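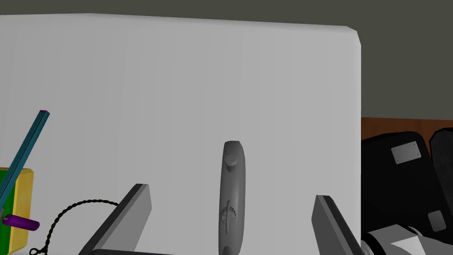

KUNARD, October

When the first gripper cell was switched on at the Kunard returns centre, Yuk-lan Chung was still sorting by hand at the next bench. She had been there for nine years, and she did not expect to be asked her opinion of it.

"I was asked on the second day," she says. "I said it reached for things as though everything in the world was the same shape. They wrote that down, and then they asked me what I would do instead."

Ms Chung is now one of two cell supervisors at the centre, which is operated by Bomosell and handles mixed household goods sent back by customers. The work consists of lifting single articles out of a crowded space, where boxes, rods, cases and lengths of cord may lie across one another, and passing them on for inspection. Until last year all of it was done by hand. Of the 96 people employed on the sorting floor, 46 have since moved to duties that involve the cells directly, either as supervisors, as inspectors of what the cells deliver, or in the simulation room upstairs.

The simulation room is the responsibility of Tsz-kin Yu, who joined the company from a technical college. New arrangements of goods are built there on screen and attempted by a simulated gripper before any change is made to the cells on the floor. Mr Yu describes the practice as a matter of courtesy towards the people below.

"If a grasp is going to fail, I would like it to fail up here," he says. "In the early weeks we tested on the floor, and the staff had to stand and wait while we argued about angles. That was a poor use of their morning, and they told us so."

Cord remains the difficulty he mentions most often. A rigid article stays where the model expects it to be, he explains, whereas a cord may be caught under one thing and looped over another. His team has asked sorters to come upstairs and comment on the simulated layouts, and a session is now held for this purpose every Wednesday. Attendance counts as working time, a point on which the staff side insisted.

Siu-fong Cheung represented the sorters in those discussions. She is measured in her account of them. The company had given an undertaking that no permanent post would be lost in the first stage, and that undertaking has been kept. She is less satisfied with the treatment of agency workers, whose hours were reduced when the second cell came into use.

"They were not covered by what we signed," Ms Cheung says. "I have raised it, and I will go on raising it. You cannot say that everybody has come through this well when some of the people who trained the new supervisors are no longer on the rota."
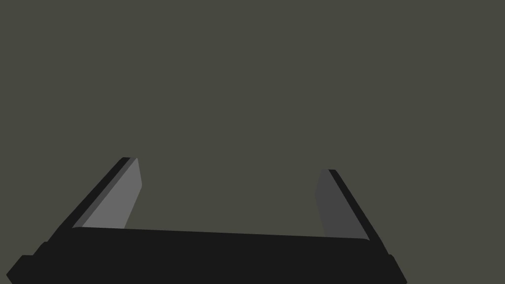

She also questions whether the new duties have been properly graded. A sorter who watches a cell for a full shift is on her feet less and lifts very little, and several older members of staff have said that their shoulders are better for it. The work does, however, call for a steady kind of attention that many find more tiring than the lifting. Ms Cheung has asked for shorter turns at the screens, with a change of task in between. Management has agreed to a trial.

Czesław Kaczmarczyk, who manages the site, accepts that the grading was left too late. "We planned the machinery in great detail and the job descriptions in very little," he says. "I would do those the other way round if I had the choice again." A revised scale is being prepared and will be put to the staff side before the end of the year.

Mr Kaczmarczyk declines to say whether further cells will be ordered. The present ones are slower than an experienced sorter on mixed goods, he notes, and he sees no case for using them on fragile articles.

Ms Chung, for her part, does not wish to return to the bench, although she still takes a turn there when the floor is short of people. She finds that younger colleagues now bring her questions about the cells that she is not always able to answer.

"I send them up to Tsz-kin," she says. "Then he comes down and asks me."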